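**FOR IMMEDIATE RELEASE**

Isby, Sunday, December 29, 2024

# Camo Business Park sets out plan for plaza and pavement repairs

Jevano Property Services, the manager of Camo Business Park, has approved a repair and cleaning program for the park's main plaza and the concrete pavement near its office buildings. The work will be carried out by D'Souza Paving and is due to be finished by the end of May.

The program covers joints between slabs, surface cracks, stains, curbs and the edges of the planting beds. It does not include any change to the buildings, and no parking spaces will be lost.

Jevano had the paving surveyed slab by slab this fall. The survey listed 309 slabs for some kind of attention. Most of them need only new joint filler. Six will be lifted and set again because one corner sits higher than its neighbor. The rest need small patches or a deep clean.

"The paving has held up well, and most of this is routine upkeep," Jevano Property Services said in a statement. "We would like to do it in one program and be finished, so tenants don't have crews outside their doors every few weeks."

## What will be done

**Joints.** Old filler will be cut out and the gaps brushed clean before new sealant goes in. The sealant will be dark gray, to stay close to the present look. Sealed joints need to be left alone overnight, and each section will be roped off until the next morning.

**Cracks and patches.** Hairline cracks will be cleaned and filled. Earlier patches that are still sound will stay, even where the color doesn't match the concrete next to them. D'Souza Paving will make a test patch first, and Jevano will sign off on the color before any more are poured.

**Stains.** Spots will be treated by hand and then rinsed. Some old stains may lighten without coming out completely.

**Curbs and walkways.** Chipped curb edges will be repaired in place. The reddish walkways will be swept and washed, and any loose units will be bedded again. Grass and soil that have crept over the edge of the concrete will be cut back to a clean line.

**Steps.** The wide steps up to the terrace will be washed and checked for loose edges. One half will stay open at all times. People who need a step-free way in should follow the posted signs to the side entrances.

## Schedule

Work will go ahead in 2 stages. The first takes in the plaza and the steps. The second takes in the concrete pavement, the curbs and the walkways, and will not begin until the plaza has fully reopened.

Crews will be on site on weekdays. Saw cutting, the loudest part of the job, will be done before office hours where the weather allows. Rain will hold up the sealing work, and any change in dates will be posted in the building lobbies and sent to tenant offices by email.

Jevano will keep a clear path to every main entrance. Delivery drivers should use the marked route at the rear of the site during the second stage. Tenants expecting large deliveries are asked to let the management office know two working days ahead.

## Cost

The program will be paid for from the park's existing maintenance fund. There will be no extra charge to tenants, and service charges for the coming year stay as already announced. Jevano has set aside 100 spare slabs to match the plaza paving, and any that are not used will be kept in storage for later repairs.

## Grounds and paving at Camo Business Park
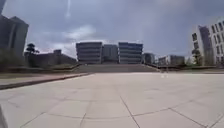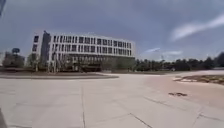
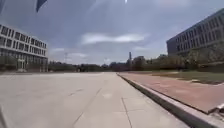 ## About the companies

Jevano Property Services manages office and light industrial sites in and near Isby. It looks after the buildings, grounds and shared services at Camo Business Park on behalf of the owners.

D'Souza Paving is a family-owned contractor that lays and repairs concrete, stone and brick paving for business parks, schools and apartment buildings.

## Contact

Press and tenant questions about the program can be sent to the Jevano management office at Camo Business Park, Isby. The office is open on weekdays.

###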